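Timside Careers Desk
Frequently asked questions: applications, cover letters and interviews
Last revised 2024-11-01

These answers apply to people using the Timside application service, either through the website or at the Bellosham office. They cover what happens after a resume is finished: application forms, cover letters, references, interviews and offers. Resume layout has its own page.

Getting started

Do I need an account to apply for a job listed on the site?
No. You can read every listing and send an application without an account. An account lets you save drafts, reuse answers and see the date each application was opened by the employer. Applications sent without an account can't be edited after they are sent.

How long is a draft kept?
Drafts are kept for 90 days from the last edit. Opening a draft without changing it does not reset the period. After 90 days the draft is deleted and can't be restored by the desk.

Why does the form stop accepting text?
Each long-answer box has a limit of 3,066 characters, including spaces and line breaks. Text pasted from a word processor may carry hidden characters that count toward the limit. Paste it into a plain text editor first, then copy it from there.

Can I save a form partway through a page?
Yes, if you are signed in. The Save button stores every completed field on the current page. Fields marked in red are not stored until the error is fixed. The most common error is a phone number entered with letters, for example "ext". Put the extension in the separate box.

Can I apply for more than one job with the same employer?
Yes. Each opening is treated as a separate application, and most employers on the site see all of your open applications side by side. Check that dates, job titles and reasons for leaving match across them. A mismatch is the usual cause of a query from the employer.

Application forms

The form asks for my full work history. How far back should I go?
Follow the instruction on the form. If the form gives no period, list the last ten years and add older jobs only where they bear on the opening. Gaps of more than three months should have an entry of their own, with start and end dates and a short label such as "Full-time study" or "Family care".

Should I write "see resume" in a box?
No. Many employers sort applications from the form fields alone and open the attached resume later. A box that says "see resume" is read as blank by the sorting tool.

What counts as a reason for leaving?
A few words are enough: "Contract ended", "Moved", "Position eliminated", "Promoted to new role". If you were dismissed, "Dismissed" or "Employment ended by employer" is accurate and acceptable. Details can wait for the interview.

What should I put for expected salary?
If the field accepts text, enter a range or "Per posted range". If it accepts only numbers, enter the lowest figure you would accept. Entering zero causes some forms to reject the application without a message.

Do I have to answer the voluntary questions?
No. The voluntary section is stored separately from the application, and the hiring manager does not see it. Each question has a "Prefer not to answer" option.

How should I describe practical or technical work on a form?
Name the task, the tools, the standard you worked to and the result. Avoid labels used only inside your last company. "Ran the Bivon line" means little to an outside reader. "Set up and ran a packing line, changed tooling between batches, logged faults" can be matched to the terms in a job listing. If the form has a skills field as well as a history field, enter the terms in both.
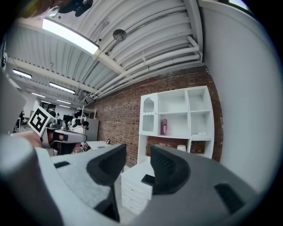 Short-answer questions on skills are scored differently from work history. The reader usually has a list of points and marks each one as present or absent, so the answer should name things exactly. Brendan Flanagan, who checks draft answers at the Bellosham office, sends back any answer in which the only noun is "equipment". Anyone describing a tool like the gray one in the photo would do better with "hand-held gripper, two fingers, ridged gripping surface on one of them" than with "various devices". The same applies to software: give the program and the task you used it for. A version number is needed only if the listing asks for one.

How long should a short answer be?
Use the limit given. If there is none, aim for 179 words or fewer. That length fits in the preview panel used by most employers on the site, so the reader does not have to open a second window.

Cover letters

Is a cover letter required?
Only where the listing says so. If the listing says "optional", a letter is still read by most of the employers we deal with. If there is no upload slot, don't add the letter to the resume file. Use the "Additional information" box.

What should the first paragraph contain?
The job title, the reference number and your current position or most recent one. A second sentence may state the main qualification asked for in the listing and confirm that you hold it.

And the rest?
One paragraph on work that matches the listing, with dates. One paragraph on anything the form could not hold, such as a planned move, a license in progress or a change of field. Close with your availability. A letter of 200 words is long enough for most openings.

Who should the letter be addressed to?
Use the contact named in the listing. If none is named, use the job title, for example "Hiring Manager, Dispatch". Don't guess at "Mr." or "Ms." – the full name without a title is fine.

Can I use the same letter twice?
You can keep the structure. Change the reference number, the job title and the matching paragraph each time. Before sending, search the file for the name of the previous employer.

Which file types are accepted?
PDF and DOCX. Scanned letters are accepted as PDF but can't be searched, and some employers reject them. File names should contain your last name and the reference number, with no spaces or symbols other than a hyphen. Letters with accents are safe in the text of a letter but may be changed or dropped in a file name. An applicant called Ó Dálaigh should save the file as ODalaigh.

References

How many references do I need?
Two, unless the form asks for more. At least one should have supervised you. Relatives are not accepted by any employer on the site.

When are references contacted?
Normally after the interview. Public bodies sometimes write before it. If your current employer must not be contacted yet, tick "Ask me first" next to the name. The box applies to that one reference only, so tick it again for a second person at the same company.

My former supervisor has left the company. What should I enter?
Enter the supervisor's present contact details and, in the notes field, the company and job title held while you worked together. If you can't trace the person, give the company's personnel office. It will confirm dates and title and usually nothing else.

Can I upload a reference letter?
Yes, as a supporting document. It does not replace a named reference. The letter should be signed, dated and on letterhead.

Interviews

How will I hear about an interview?
By email from the employer, sent to the address on the form. Messages from the site itself only confirm that an application was received or opened. Check the junk folder before writing to the desk.

Can I ask to move the time?
Once, in most cases. Reply to the interview message, give two other times and keep it short. A reason is not required. Asking by phone is acceptable if the interview is less than a day away.

What is a structured interview?
Every candidate gets the same questions in the same order, and answers are scored against a fixed scale. The interviewers may not react much or ask follow-up questions. You can ask for a question to be repeated. In most cases you may bring notes – check the interview message first.

Does the desk offer practice interviews?
Yes, at the Bellosham office and by video. Rostyslav Levchenko runs technical and trade sessions. Bernadette Brophy runs office, retail and care sessions. Each session is 40 minutes, followed by written notes. Bring the listing, since the questions are drawn from it. Video sessions are not recorded.

What happens in a practical test?
You are given a task from the job and a time limit. Ask beforehand whether tools and protective clothing are supplied. Work at your normal pace and state any check you would make that the test setup does not allow.

Offers and results

How long before I get a result?
The closing date and expected decision date are shown on the listing. If the decision date has passed by more than a week, one email to the employer is reasonable. The desk has no access to decisions.

The offer differs from the listing. What should I do?
Reply in writing, quote the reference number and list the points that differ. Don't sign until the reply arrives. Hamisi Bakilana can read an offer letter with you by appointment, but does not give legal advice.

Can I withdraw an application?
Yes. Use "Withdraw" on the application page or, without an account, email the employer. A withdrawn application can't be reopened. You may apply again if the listing is still live.

Are the Mac Mathúna listings handled the same way?
No. They link to the company's own form, and nothing entered there is stored by this site. Save a copy of your answers before sending. The company opens its trainee intake in March and does not hold applications from one year to the next.

I still need help. How do I reach the desk?
Use the contact form and select "Applications". Include the reference number, the page of the form where the problem occurred and the exact text of any error message. Don't send your password.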